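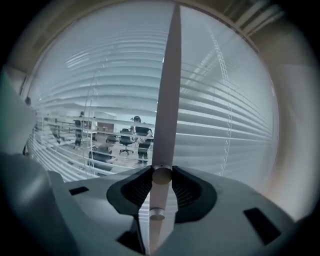 Gripper up close, blinds behind it, and a few folks at it in the next room.

OK, long thread, because we had a good failure and I love a good failure. This one is about a hand-held gripper, one loose pin, and an afternoon of me blaming the wrong thing. 1/

Background for anyone new: we carry these grippers around by hand all day, do chores with them, and the recordings go into training. Ours is called Horobets. It's on its third set of pads and I'm fond of it way past the point of reason. 2/

In July it started dropping things. Only light stuff! A full mug was fine. A pen, a sponge, a paper cup, gone. It would close, hold for a second, then let go very gently, like it was setting the thing free. 3/

My first guess was the pads. The ribs do wear down, so I swapped them. Dropped a sponge on the very first try. Second guess was the trigger spring. New spring, same sponge, same floor. 4/

Then I did what I should have done first and read the logs (I know, I know). The jaw position was jumping by tiny amounts while my hand was perfectly still. So the tool thought it was opening and closing when I hadn't moved a finger. 5/

And that's the scary part, if you ask me. A drop is easy to spot. A position reading that's a little bit wrong looks fine in every table, and we had 422 recordings from that stretch sitting in the Troltgate folder waiting to be used. 6/

So we pulled the whole folder and checked it, start to finish. 17 were bad enough to toss. The rest had the jump only while the jaw was wide open, where it doesn't hurt anything. I did a small dance. 7/

The cause: one of the pins had worked itself loose in its hole. You could wiggle it with a fingernail! Every squeeze rocked it a hair, and the reading rocked along with it. Heavy objects pushed it hard to one side and kept it there, which is why the mug never fell. 8/

I think that's so neat. The heavier the load, the better it behaved. All our check-out tests used heavy things, so it passed every single one, six in a row, while being broken. 9/

Fixes so far: a fresh pin with thread locker, a wiggle check before each session, and a paper cup added to the test. The cup is the best test object we own now. The Emex unit had the start of the same wiggle, so please check yours even if it seems happy. 10/

We also put a counter on the trigger. At 600 squeezes the tool goes on the bench for a look, no matter how good it feels in the hand. 11/

Someone asked if Sterkgate has the same pin. Yes, same part, tighter hole, no wiggle yet. I'm doing its cup test after lunch and will post the log under this one. 12/12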